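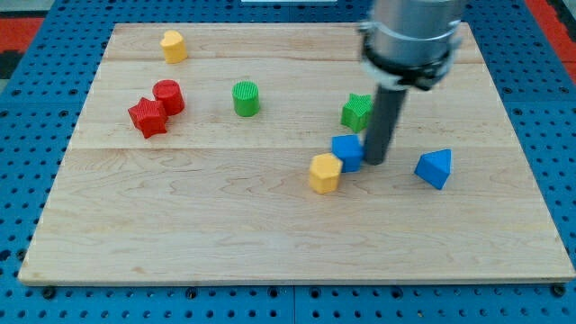 Chuensuk 木材含水率・寸法変化データセット データカード

1. 概要

本データセットは、室内で保管された幅はぎ板の含水率および寸法の推移を記録したものである。Purnusby 木質材料資料室が編纂し、湿度環境と板幅の関係を検討する研究者、木工教育の担当者および家具修復の従事者に提供する。収録件数は1,292件、対象となる試験板は42枚である。

2. 収録の経緯

当資料室では従来、保管棚ごとに紙の台帳で含水率を管理していた。台帳は記入者により単位や小数点以下の桁数が異なり、年度をまたぐ比較が困難であったため、Dindo Lagman が書式を統一し、表形式への転記を行った。転記後の照合は Precious Agbayani が担当した。原台帳の閲覧を希望する場合は、資料室窓口に申請すること。

3. ファイル構成

boards.csv 試験板の基本情報(板番号、樹種、はぎ枚数、初期寸法)
readings.csv 測定記録(板番号、測定日、含水率、板幅、板厚)
climate.csv 保管室の温度および相対湿度
notes.txt 測定者による備考

文字コードは UTF-8、改行コードは LF とする。欠測値は空欄とし、ゼロでの補完は行っていない。

4. 主な項目の定義

板番号:樹種記号と通し番号を組み合わせた識別子。再加工を経た板には末尾に r を付す。
含水率:電気抵抗式含水率計による値(%)。板の中央および両木口寄りの計三点を測定し、その平均を記載する。
板幅:繊維に直交する方向の長さ(mm)。測定位置は板の長さの中央とする。
はぎ枚数:一枚の試験板を構成する挽き板の数。

5. 測定条件

試験板の初期寸法は、長さ500 mm、幅300 mmを標準とする。標準から外れる板については boards.csv の備考欄に実寸を記した。測定は原則として月一回、午前中に実施した。含水率計には樹種補正を適用しているが、節の近傍では値が高く出る傾向があり、該当箇所を避けて測定点を設定した。接着層の直上についても同様とする。

6. 既知の問題

(1)1月の記録の一部に、樹種補正を適用しない値が含まれる。該当行は flag 列を 1 とした。補正前の値から換算することは可能であるが、当資料室では換算値を提供しない。
(2)climate.csv は保管室の入口付近に設置した記録計の値であり、棚の奥における湿度とは一致しない場合がある。
(3)針葉樹の試験板は少なく、樹種間の統計的比較には適さない。
(4)板厚の測定には途中でノギスの更新があった。更新の前後を通した解析では、器差に留意されたい。

7. 想定する用途

季節変動に伴う板幅の変化の可視化、教材としての利用、および保管条件の見直しに関する検討を想定している。構造用部材の強度評価や製品の品質保証の根拠としての使用は想定していない。

8. 利用条件

非営利の研究および教育目的に限り、出典を明記のうえ自由に利用できる。改変したデータを再配布する場合は、変更箇所を明示すること。営利目的の利用については、事前に書面による承諾を要する。

9. 更新および保守

2024年7月16日(火曜日) 初版公開。

誤記の訂正は随時受け付ける。連絡の際は、ファイル名、板番号および測定日を併記すること。訂正内容は notes.txt の末尾に追記し、旧版のファイルは資料室内に保存する。集計ツール Prasine 用の読み込み設定は別途配布しており、本データカードの対象外とする。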